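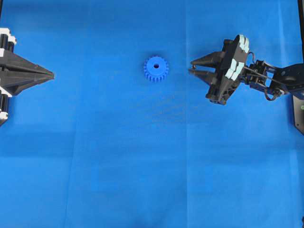 Figure 4.1 A blue spur gear on a cloth-covered work surface, with an open two-finger gripper to the right.

Courses > Work and Technology > Unit 2 > Chapter 4: When the Job Changes Shape

Chapter 4
When the Job Changes Shape

Pick up a small gear and set it down somewhere else. You did that without thinking. Your eyes found it, your hand opened to the right width before it got there, and your fingertips told you when to stop squeezing. If the gear had slid a little, you would have followed it. People in assembly shops do this all day long, and it took engineers decades to appreciate how much skill is hiding in it.

This chapter is about what happens when a machine takes over some of that picking up and setting down, and what the people who used to do it end up doing instead. It is one of my favorite subjects, because the answer is almost never the one students expect on the first day!

We will spend most of our time in one place, the Drullside plant, where 80 people build small gearboxes for a company called Stelach. The gearboxes go into window openers, feed pumps and the kind of adjustable desk you may be sitting at. Before automation, every gear was picked out of a tray by hand, turned right side up, checked and pressed onto a shaft. On a full day the gear bench handled 3,702 parts. Workers there talked about sore thumbs the way sailors talk about weather.

4.1 What the work asks for

Start with the part itself. A spur gear has straight teeth that run parallel to its axis, so its sides are a ring of ridges and gaps. Many also have a hub, a raised round section that is narrower than the toothed rim. A worker reaching for one makes a choice: take it by the teeth or take it by the hub? By the teeth gives you more to hold. By the hub keeps your fingers clear of the edges that matter most.

A two-finger gripper has to make the same choice, and it has fewer ways to recover from a bad one. The fingers should come in on both sides of the part and close along a line that passes near its center. If that line is off, the gear can turn or skid as the fingers shut. 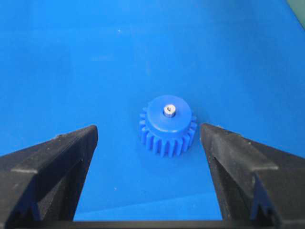

Color matters too. A blue part on a blue surface gives a vision system little color contrast to work with, so it has to rely on shading and the outline of the teeth. Your own eyes do something similar when you hunt for a dropped contact lens (try it with a clear button on a glass table and you'll feel how hard you are working). At Drullside, the bench workers were the first to point this out. They had been asking for different tray liners for years, for their own sake, and the new cell finally got the request approved.

4.2 Who knows what

That story about the liners leads to the main idea of the chapter. Much of what a workplace knows has never been written down. The engineers who set up the Drullside cell arrived with a parts list and a drawing. The bench workers knew which suppliers' gears came with a burr on the lower edge, and that trays stored near the loading door were harder to work with in January. They knew the sound of a gear seating properly on its shaft.

The plant kept a log during the first months of the changeover. It holds 451 entries, and the most useful ones came from the people at the bench. We will read several of them in Section 4.4, and I hope you enjoy them as much as I do. They are short, grumpy in places, and full of good engineering.

Some jobs at the plant got better. Some got lonelier, and a few workers missed the steady rhythm of the old bench and said so. A second Stelach site, at Clidell, introduced the same equipment with much less talk beforehand, and we will compare the two at the end of the chapter.

Key terms: spur gear, hub, parallel gripper, cell, changeover, tacit knowledge

Before you read on
Choose a task you do with your hands at work or at home. Write out the steps for someone who has never seen it done. Trade with a partner, follow each other's steps exactly, and mark the places where you got stuck. Keep your notes; you will need them in Section 4.3.

Leung Educational Press | Contact us | Copyright Leung Educational Press. All rights reserved. | Back to top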